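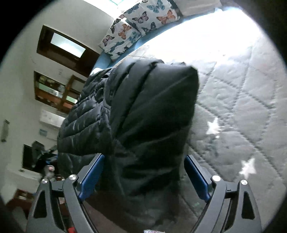

寒くなってきましたね! 朝、玄関を開けた瞬間に鼻の奥がつんとするあの感じ、私は大好きです。というわけで今号の「暮らしの棚から」は、前々から書きたくてうずうずしていたキルティングの上着の話です。ダウンでも化繊綿でも、縫い目でぽこぽこ区切られた、あのふくらんだ服のことです。

私がこの手の服に夢中になったのは、古着屋のHurineで一着の深緑のジャケットに出会ってからでした。かなり着込まれていて、袖口はてかてか、襟の裏には前の持ち主のものらしい糸のほつれがあり、正直なところ見た目はくたびれた座布団でした。それなのに羽織ってみたら、背中がじわっとあたたかい! 店の鏡の前でしばらく脱げなくなって、そのまま着て帰りました(タグは店の人が切ってくれました)。あの日から、縫い目の幅だの、裏地の織りだの、ファスナーの引き手の形だのを見て歩くのがすっかり楽しみになっています。

### ふくらみは空気でできている

知っている方も多いと思いますが、あたたかさのもとは中に入っている羽毛や綿そのものの熱ではなくて、そのすきまに抱えこまれた空気です。だからぺしゃんこになった上着は寒い。押し入れの底で布団の下敷きになっていた上着を引っぱり出して、「あれ、去年はもっとあたたかかったのに」と首をかしげたことのある方、たぶん服はまだ元気です。風の通る部屋で太めのハンガーに掛けて、一晩か二晩そのままにしてみてください。ときどき裾を持ってばさばさと振ってやると、目に見えて厚みが戻ってきます。この戻ってくる様子がまた、かわいいんです!

縫い目にもいろいろあります。横にまっすぐ区切ったもの、ひし形に区切ったもの、波のようにうねったもの。縫い目のところは中身が薄くなるので、風の強い日にはそこから冷えてきます。細かく縫ってあるものは中身が片寄りにくく、たたんでも形が素直。大きく縫ってあるものはふくらみが豊かで、じっとしているときに頼りになります。自転車に乗る日は細かいほう、バスを待つ日は大きいほう、というのが今のところの私の使い分けです。

### 家で洗ってみました

さて本題、洗濯です。「家で洗ってもいいの?」という質問を編集室宛てにいくつもいただきました。まず見てほしいのは内側の洗濯表示で、たらいの絵に×がついていたら、おとなしくクリーニング店に持っていきましょう。革の飾りがついているものや、羽毛が古くてもろくなっているものも同じです。

洗えるものだったら、ぜひ一度やってみてほしい! 私は今回、Kevent の中性洗剤を使いました。羽毛用と書いてあるものでなくても、中性でやさしいものならだいたい大丈夫だと思いますが、漂白剤や柔軟剤の入ったものは避けています。手順はこんな感じです。

- ポケットの中身を全部出す。レシートと飴の包み紙は毎年かならず出てきます
- ファスナーとスナップを閉じ、フードが外れるものは外す
- 襟と袖口に洗剤を薄めた水をつけ、やわらかい歯ブラシで軽くたたく
- ぬるま湯を浴槽にためて、上から静かに押して沈める
- 水を替えながら、泡が出なくなるまですすぐ
- たたんだままバスタオルではさみ、体重をかけて水を吸わせる

沈めるところがいちばん笑えます。中に空気がたっぷり入っているので、押しても押してもぷかーっと浮いてくるのです。右を沈めれば左が浮く、左を沈めれば背中が浮く。腕まくりしてしばらく格闘しているうちに空気が抜けて、急に重たい海藻みたいになります。ここから先は持ち上げ方に気をつけてください。肩だけをつまんで引き上げると、水を吸った中身の重みが縫い目にかかってしまうので、下から両手ですくうように抱えて出します。ねじって絞るのも禁物です。

### 乾かすのは気長に

洗うよりも、じつは乾かすほうがずっと大仕事です。平らな網の上に広げて陰干しにし、途中で何度もひっくり返して、固まった羽毛を指先でほぐします。私のジャケットは、すっかり乾くまでに4日かかりました。途中で一度、表面がさらさらになったので「よし!」と思って羽織ったら、脇の下のあたりがまだひんやりしていて、網の上に逆戻り。表の布が乾いても中はまだ、ということが本当によくあるので、厚いところを両手でぎゅっとはさんで、冷たさや固まりがないか確かめてくださいね。

乾燥機が使えるもの(これも表示を見てください)なら、話はぐっと早くなります。近所のコインランドリー Irnix では、低温で60分ほど回して、途中で一度止めて裏返しました。きれいなテニスボールを一緒に入れると、ぽこぽこ叩かれて固まりがほぐれるという話を聞いて、それもやってみました。音はかなりにぎやかです! 本を読みながら待つつもりだったのに、窓の中で上着がどんどん太っていくのが面白くて、結局ずっと見ていました。

### 小さな穴と、飛び出す羽根

縫い目から羽根の先がちょこんと出ているのを見つけると、つい引き抜きたくなりますよね。ここはぐっとこらえて、裏側から布をつまんで、羽根を中へ引き戻してやりましょう。抜くと穴が広がって、次の羽根の通り道になってしまいます。

枝に引っかけたり、火の粉が飛んだりしてできた小さな穴には、貼るだけの補修布が便利です。手芸店の Rønning には、つや消しとつやありの二種類が置いてあって、色もなかなかそろっています。角を丸く切ってから貼ると、はがれにくくなります。私は深緑が見つからなくて、思いきってからし色を丸く切って貼ったのですが、これがすごく気に入ってしまいました。今では穴のない反対側の袖にも、おそろいで貼ってあります。ただし、貼る場所のほこりと皮脂は先に拭いておくこと! 私は一枚目でこれをさぼり、翌朝には机の上に落ちていました。

### しまい方のおたより

7月号で「冬物、どうしまっていますか」とうかがったところ、53通ものお返事をいただきました。すごい! 読んでいるだけで、いろいろなお宅の押し入れをのぞかせてもらった気分でした。古いシーツを縫って大きな袋を作り、ふんわり入れているという方。来客用の布団の上にそっと寝かせているという方。かさばるからと圧縮袋に入れていたけれど、出したときのしわが気になってやめたという方。しまう前にポケットへ小さなメモを入れておいて、次の冬の自分に手紙を書いているという方もいらして、これはさっそく真似させていただきます。

圧縮袋については意見が分かれました。引っ越しや旅行の間だけなら助かる、でもひと夏ずっとは避けたい、というのが多くの方の感覚のようで、私も同じです。通気性のある袋に入れて、上に重いものを置かない。防虫剤は服にじかに触れないようにする。場所が足りないときは、ハンガーに掛けたまま不織布のカバーをかぶせて、部屋の隅で夏を越してもらってもいいと思います。

### 直し物の会をします

ここまで読んで袖口が気になってきた方、上着を持って遊びに来ませんか。編集室の隣の部屋で、補修布を貼ったり、取れたスナップをつけ直したりする会を開きます。定員は6名で、道具と針はこちらにあります。補修布は、気に入った色を使いたい方はご持参ください。ミシンは使わず、手縫いと貼り物だけの静かな集まりです。お茶は出しますが、布のそばでは飲まない決まりです(昨年、ほうじ茶の大惨事がありました)。

参加ご希望の方は、この便りに返信する形で、上着の色と困っているところをひとことお書きください。洗濯表示が読めなくなってしまった上着のご相談もどうぞ。次号では、毛糸の手袋の指先を繕う方法を取り上げます。片方だけ残った手袋の使い道も、引き続き募集中です!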